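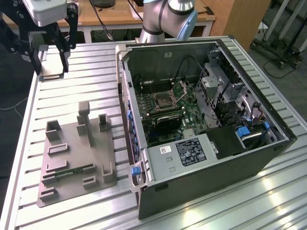 4.3 Installing the Processor

This section applies to the Gonent 284 and Gonent 448 desktop systems. Complete Section 4.2 before you begin. The side panel must be off and the tower must be lying on its side with the board facing up.

CAUTION: Disconnect the power cord and hold the power button for 3 seconds before touching any part of the board. Wear a grounded wrist strap at all times.

CAUTION: Do not touch the contacts inside the socket. Bent contacts are not covered by the Lomum service agreement.

1. Release the load lever and raise the metal retention frame until it stays open by itself.

2. Remove the processor from its tray. Hold it by the edges only.

3. Find the small triangle on one corner of the processor and match it to the triangle on the socket.

4. Lower the processor straight down into the socket. Do not slide or press it. A processor that does not sit flat must be lifted out and checked against step 3.

5. Close the retention frame and return the lever to its locked position. Some resistance is normal.

NOTE: On the Gonent 448, the plastic socket cover comes off when the frame is closed. Keep it. The cover must be in place if the board is returned for service.

6. Apply thermal compound to the center of the processor. Use the amount shown on the packet supplied with the cooler.

7. Set the cooler over the four mounting holes and start all four screws by hand. Tighten them in a diagonal order, a few turns at a time.

8. Connect the cooler cable to the header marked CPU_FAN.

NOTE: Coolers from the Skirnenska series use a separate mounting bracket, part 206. Fit the bracket before step 6. Refer to the sheet packed with the cooler.

4.3.1 First Start

Install the memory as described in Section 4.4 before connecting power. At first start, the system may restart once while it reads the new settings. If error code 3 is displayed, disconnect the power cord, remove the cooler, and repeat steps 1 through 8. Clean off the old thermal compound and apply a new amount each time the cooler is removed.

Document revision: January 11, 2025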